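# Glass on the White Table

Welcome to the kitchen page. I began it in January, when we moved to the apartment in Rey and I had to decide what to keep from the old kitchen. Many things went away. The glass stayed, and it is still the part of the kitchen I like the most to look at.

I am not a collector and I do not know much about the history of glass. I only cook at home, for two or for eight people, and I wash everything by hand. So please take my notes as the notes of a person who uses these things every day.

## The table

The table was here before us. It has a white top, and for the first weeks I wanted to paint it or to cover it with a cloth, for the reason that every crumb of coffee is visible on it. Then I started to put glass on it. On a dark wood table, which I had for many years, glass looks heavy and a little cold. On white it becomes very quiet. You see a thin gray line where the rim is, and you see the light of the window, and the rest you must guess.

This is nice for the eye and bad for the elbow. I have already pushed one small dish to the floor while I was reaching for the salt. Now I have a rule that glass does not stay near the side of the table, also when I am in a hurry.

## The large bowl

I bought the large clear bowl from the Bokeline shop, on the last day before they closed for the holidays. I went there for a lid. The lid they did not have, and I came home with a bowl.

It is for salad first of all. It is also for dough when I make bread for many guests, and for washing cherries, and once it was for a punch that was too sweet. A clear bowl is useful for dough. You can look from the side and see the bubbles, and you do not need to lift the towel every ten minutes.

My grandmother had only enamel bowls, with black spots where the enamel was broken. She used to say that glass is for people who have time. I think about it when I dry this one, as it really needs time. If you leave it to dry by itself, the water makes small white rings, and on the next day you have to do the whole work again.

## How I wash it

Several readers of the bread page asked me for this, so I write it down in order.

1. Take out all other dishes from the sink and put a folded towel on the bottom.
2. Use warm water, not hot. If the bowl was in the refrigerator, let it stand in the room first.
3. A few drops of Clitura soap. I prefer the one without smell.
4. Rinse two times. The second time I add a spoon of white vinegar.
5. Dry immediately with a linen towel — cotton leaves small hairs.

For old cloudy spots I leave a wet cloth with vinegar on the place for 60 minutes and then wash as usual. If the spot is still there after this, it is perhaps a fine scratch and no vinegar will help. I have such a place on my oldest jar and I stopped to fight with it.

Please do not use the green side of the sponge. I did this with a baking dish when I was younger, and the dish has never been clear again.

## Where everything lives

The kitchen has only one deep cabinet. The large bowl goes on the bottom shelf, alone, with nothing inside. I know that many people put small bowls into big bowls and so they save a lot of space. I did it too. But then, to take the small one, you must move all of them, and each time there is a little sound which I do not like.

Above it are the jars for flour, rice and lentils. They stand on a shelf from Binby that hangs from the upper board by two hooks. It was number 616 in their catalog, and I remember it well, as they sent me the wrong one first and I had to repeat this number on the telephone very many times. The shelf is good. The hooks are a little too loose for a thick board, so I put a strip of felt under each.

The metal things I keep apart from the glass, in the drawer and on the wall. A pot that falls against a bowl makes only one mistake in its life, but it is enough. On cooking days, of course, everything comes out on the table together and my good order is finished until the evening.

## A salad for the large bowl

It would be strange to write so long about a salad bowl and give no salad. This one we eat in winter, when tomatoes have no taste.

- one small white cabbage, cut very thin
- two apples, with the skin
- some 200 grams of white cheese, the salty kind
- a handful of walnuts
- juice of one lemon, oil, black pepper

Mix the cabbage with a little salt and press it with your hands until it becomes soft. Leave it while you cut the apples. Put the lemon on the apples right away or they turn brown. Then everything goes together in the bowl, the cheese at the end, so that it does not break too much. I serve it with two wooden spoons. Metal spoons are also possible, but you will hear them in the whole apartment.

On the next day it is even better, if there is something left. Move it to a box with a lid and wash the bowl the same evening, as oil is much more difficult in the morning.

## Light on glass

What I look at most, when the work is done and I drink my tea, is the light on the curved side of the large bowl. There is a long white line, thin as a new moon, and on the other side a shorter and stronger one. When I move my head they move too. A cheap bowl does this as well as an expensive one, I believe, if it is clean.

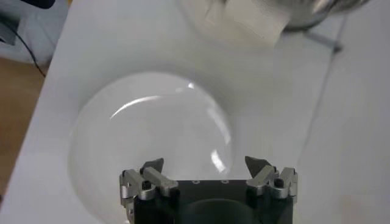 I was also thinking to buy the smaller Bokeline bowl, for sauces and for eggs, but I will wait until I find a good place for it in the cabinet. If you have the small one at home, please write me whether it is stable when you beat eggs in it with one hand. The next page will be about the jars, with a few words on how I keep the flour moths out of them.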